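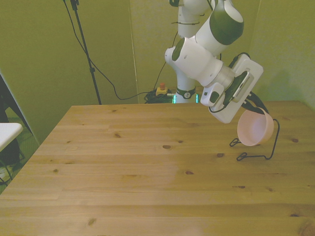 The county seat of Solledlow has held elections for its council the same way since the town charter was last rewritten: every voter gets a ballot with all the candidates on it, and the top finishers across the whole town take the open seats. In February, voters decided whether to keep doing that. They decided to stop, by 16 votes.

The measure replaces the at-large council with wards. Beginning with the next regular election, Solledlow will be split into districts of equal population, each choosing its own member. The mayor will still be elected by everyone.

A margin that small would normally mean a recount, and one was requested the next morning. It took 2 days and changed nothing. Both sides had observers in the room at the county annex, and both signed off on the result.

What makes the vote worth a second look is where the support came from. The push for wards began in Grivach, the neighborhood east of the rail line that was annexed into the town a generation ago. It has a good share of Solledlow's renters and most of its newer housing. For 30 years it has not had a resident on the council. Candidates from Grivach have run in nearly every cycle, and several carried their own precinct by wide margins, then lost once the rest of the town was counted.

Residents there had a list of complaints that had little to do with election law. The underpass on the main road floods. Streetlights were promised in one budget and dropped in the next. A bus stop was moved four blocks west and stayed there. People who knocked on doors for the measure said they rarely led with the word "wards." They asked about the underpass.

The measure won Grivach easily, as expected. It would still have failed without Kurulell Hill, the older and wealthier part of town that has supplied most of the council's members. Opponents had counted on a strong no vote there. They got a narrow one, and turnout was low.

Some of that can be put down to taxes. Last year the council approved a bond for a new public works garage over the objections of a good many homeowners on the hill, and the vote was unanimous. A number of them seem to have concluded that a council elected by everyone could be just as deaf to them as to anybody else. Campaign mailers for the measure went out on the hill with a photograph of the garage site and very little text.

The opposition campaign made a standard case, and a reasonable one. Solledlow is small. Under the new system, a voter will have a say over one council seat and the mayor's office, where before that voter helped choose the entire council. Ward members may trade favors over paving schedules and lose track of the water system, which serves everyone. In a small district, it may also be hard to find two people willing to run.

That last worry has some history behind it. Dogbe, the next town up the valley, went to wards under a court settlement and has had uncontested races in most of them since. Supporters of the Solledlow measure point out that Dogbe also had uncontested races before. Neither side had much else to compare with, and Dogbe came up at every public forum during the campaign.

The hard part starts now. The measure says districts must be compact, close to equal in population and drawn without regard to where current members live. It does not say who draws them. The town attorney's reading is that the job falls to the sitting council, which means members elected under the old system will approve the lines for the new one. At least 2 of them live on the same street.

The first public hearing on a map is expected before summer, at 7 p.m. in the high school cafeteria. Draft maps are supposed to be posted beforehand at the town hall and the library, though no software has been bought and no consultant hired. The council set aside money for one or the other at its last meeting – it has not said which.

Grivach organizers are drawing a map of their own. Their main demand is that the neighborhood stay whole, with the rail line as its western boundary. On population alone that may not work. Grivach has grown enough that it is too large for one ward and too small for two, so some of its blocks will probably be joined to precincts across the tracks. Residents on those blocks have already begun asking which side of the underpass they will vote on.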